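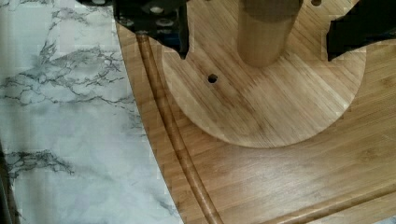

Subira Swai wrote in after my last column to say that a wooden board is a wooden board, and that people who own more than one have too much cupboard space. She keeps a single board, bought at Vendonari when she moved house, and uses it for onions, bread, fish and the occasional bit of sanding.

I have some sympathy. My first flat had one board and it did everything. But I think she is wrong, and the fish is only part of it.

A board that is used for food should be used for food. A board that goes under other things, such as a round of wood with holes in it or a job that needs gluing, should be kept for that. Old glue and sawdust get into knife cuts and stay there. I have scrubbed a board with salt and half a lemon and still tasted varnish on a sandwich two days later.

The usual objection is cost. A plain board at Perron is not dear, and the old one can be moved down to rough work when the new one comes in. That is how I have always done it. My present rough board was my mother's bread board. It has a burn on one side and nobody would want to eat off it.

The other objection is the worktop. Erick Were told me he has a stone-look surface and doesn't see why he needs a board at all for small jobs. He should try dragging a bit of wood across it with grit underneath. Those surfaces mark more easily than the shops let on, and a scratch on a pale pattern shows every time the light comes in low. Put the board down first and wipe under it before you start.

I would also ask people to stop oiling everything. Food boards want oil now and then. A rough board doesn't, and if you are going to glue something on it, the oil will get on to the wood and the joint may not hold.

Subira says she will keep her one board until it splits. That is up to her. I would still bring my own bread knife and my own board if she asked me round for lunch on Thursday.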